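Ticket 808 — Succession register export drops second-generation shareholders
Product: Listilura (family enterprise records)
Opened: June 7, 2024
Status: Resolved, monitoring
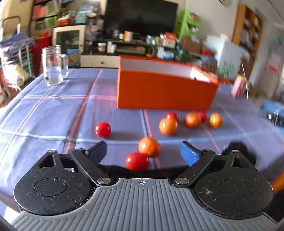

Attachment 1. Gripper, pads open.

Reported behaviour: Ní Bhriain Holdings exports its shareholder register to the Geltivley governance portal. Holders recorded under a family trust are missing from the output. The export log shows 962 rows read and no errors.

Environment: Trindum connector, default field mapping, trust module enabled in May.

Troubleshooting
— Re-ran export with trust filter cleared. Same result.
— Checked permissions on the export account. Read access is correct at all branch levels.
— Compared generation codes. Affected holders carry code G2-T, which the connector mapping does not list. Unlisted codes are skipped silently.
— Added G2-T to the mapping in the test organization. Missing holders appeared with correct voting class.

Fix: Mapping updated in production. Cached register cleared, full export run. Row counts match at both ends.

Outstanding: Connector should log a warning for unlisted codes — raised separately with development. Ticket to stay open for 7 days.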